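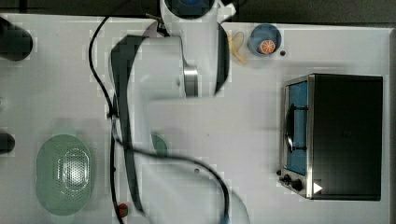 Kitchen Prep Team, Eichhorn

Quick one before my shift. The arm has been on the bench since March and people keep asking if we still have jobs. Yes. Different ones though.

Today it's the blue cup with the orange slice, the toaster oven, the green colander. Small stuff. Marlene Reuter set up the tasks and she wants them boring, same cup over and over. Fine by me.

What changed: I used to do trays for a whole shift, hands only. Now I do half of that, then I sit next to the bench and write down what goes wrong. My wrists like it. My head is more tired, didnt expect that. Also less talking, you can't really chat while you're watching for a slip.

Jörg Buschmann hates the notes. He's been on prep way longer than me and says he took the job to not do paperwork. Fair. They gave him two days a week back on trays only, and he's teh one who gets asked where things should sit on the table anyway.

Pay is the same. I asked. Training was 35 hours, paid, but no word yet on whether it counts for the next grade. Will ask again.

Ok, bus.

Last updated: Tue 21 May

This site uses cookies. By continuing to browse you accept our use of cookies.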